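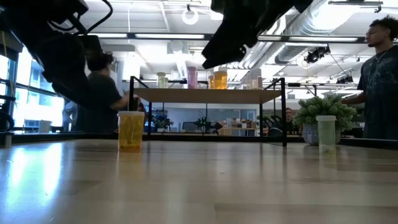 *Yellow cup on a wooden table.*

# Sketdale school absence fines, 8 courts

Court listings for parents fined over missed school, typed up from notices in the Tinalby weekly paper. 1,150 rows, one per hearing. Last changed 17/11/2025.

## Columns

- `court`: as printed, spelling mistakes included
- `fine_gbp`: before costs, or so the paper claims
- `sessions_missed`: blank in 40 rows
- `plea`: don't lean on this one

## Doubts

I checked 100 rows against the court register and stopped there. Katgate has no hearings at all for September, and I don't believe it. Anyone using this to show that fines get children back into class should look elsewhere: there is no attendance after the hearing in it.

Names and addresses were removed before upload.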